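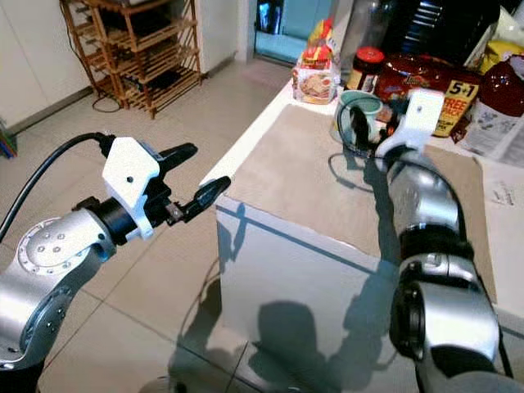 Green tomatoes, second batch

The first batch of green tomato pickles went soft, so I did another one over the weekend. My recipe comes from Leen Kassab, who used to rent the allotment next to mine in Ristcombe. She wrote it on the back of a seed packet and left out the amount of salt. I have settled on two tablespoons to a quart of water. More than that and I can't taste the dill.

The tomatoes need to be hard and fully green. Any with a yellow shoulder go in a bowl on the windowsill to ripen. Last time I used those too, and I think that was the trouble. I also sliced them thin, which looked nice in the jar for two days. I cut them into quarters this time and left the cores in.

I packed three quart jars with garlic, dill heads and a dried chili each. Leen adds celery leaves. I had none, so I used a few leaves from the grape vine on the back fence, which are supposed to help with crunch. I'll know in a month.

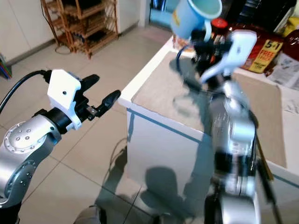
The brine

Half white vinegar and half water, with the salt stirred in before it goes on the heat. I used to add sugar and have stopped. Once it boils I pour it straight over the tomatoes and leave half an inch at the top. The lids go on finger tight. I cranked them down hard for years and then fought with every one of them in January.

One jar came up short and I had to make another cup of brine while the other two sat there. Next time I'll make over two quarts and throw out what's left – vinegar is cheap.
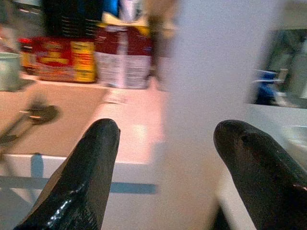 Getting hot jars out of the canner is the part I like least. My old lifter is bare wire, and the plastic sleeves that came on it split a long time ago. It slid on a wet jar in September and I lost a quart of beets and most of my patience. What I want now is a grip closer to the two black fingers in the photo, with a rubber coating and rounded tips that lean in a bit, and a wide gap between them when they're open. The hardware store in Plasstead only stocks the wire kind. I wrapped mine in thick rubber bands for this batch and it held, though it smelled bad over the steam.

The jars sat on a towel overnight. Two lids popped while I was doing the dishes and the last one went after I had gone up to bed. They're in the hall closet now with the date on a strip of tape. There is still most of a bucket of green tomatoes by the back door, so I may try a relish if I can find enough onions.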